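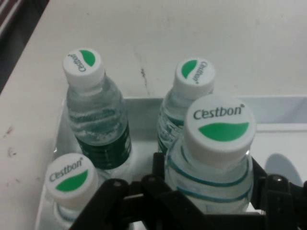
Section 5. Setting Up Your Jivlow Countertop Water Chiller

Read this section all the way through before you plug anything in. Setup takes less than an hour of work, but the unit has to stand upright for a while first, so plan to start the day before you want cold water.

5.1 Choosing a spot

Put the chiller on a flat, level surface that can hold its full weight. A kitchen counter or a sturdy table is fine. A folding table is not.

Leave 2 inches of open space behind the unit and on both sides. The vents are on the back panel and they get warm in normal use. Keep the unit out of direct sun and away from the stove, the dishwasher vent and any space heater.

The power cord should reach a grounded wall outlet without stretching. Do not use an extension cord or a power strip.

CAUTION: Do not set up the chiller in a garage or on a porch where the temperature can drop below freezing. Water left in the lines can freeze and split them. This kind of damage is not covered by the warranty.

5.2 Letting the unit stand

If the box was shipped or stored on its side, stand the chiller upright and leave it unplugged for 8 hours. This lets the oil in the compressor settle. If you are not sure how the box was stored, wait the full time anyway.

You can do steps 1 to 4 below while you wait.

5.3 Cleaning the tank before first use

1. Lift off the lid and take out the foam block and the bag of small parts.

2. Check the bag against the parts card. You should have the drip tray, the tray grid, the filter cup, the filter, and a spare gasket for the tap.

3. Wash the drip tray, grid and filter cup by hand in warm water with a little dish soap. Rinse well. Do not put them in the dishwasher. Do not wash the filter.

4. Wipe the inside of the tank with a clean, damp cloth. Do not use bleach or scouring powder.

5. Close the drain plug at the back and turn it until it is snug. Hand tight is enough.

6. Pour in clean drinking water up to the lower line. Hold a pitcher under the tap and run all of it out. Throw this water away.

7. Fill and empty the tank once more. A slight plastic taste in the first tank is normal and should be gone by the second.

5.4 Fitting the filter

Soak the filter in cold water for 5 minutes, then push it into the filter cup with the arrow pointing down. Turn the cup to the right until it clicks. If it will not click, take it out and check that the gasket is lying flat in its groove.

Change the filter after 200 refills or when the flow gets slow, whichever comes first. The counter on the front panel keeps track. To reset it, hold the FILTER button until the light blinks.

NOTE: You may fill the tank with tap water or bottled drinking water. Do not use sparkling water, juice or tea. If you use bottled water, you can leave the filter out, but the empty filter cup must still be in place or the lid will not close.

5.5 First chill

1. Fill the tank to the upper line and close the lid.

2. Plug in the unit. The power light comes on amber.

3. Press COOL once. You will hear the fan, and a short time later the compressor.

4. Leave the lid closed until the light turns green. The first chill is slow — allow almost an afternoon in a warm room.

If the light blinks red, unplug the unit, wait a few minutes, and plug it in again. If it still blinks, see Section 9, Error Lights.

Model differences: The Salley model has no refill counter, so write the filter date on the label inside the lid. The Teltberg model has a second tap for room-temperature water. Rinse both taps in step 6.

Guide revised May 20, 2023. Replaces the version issued in February.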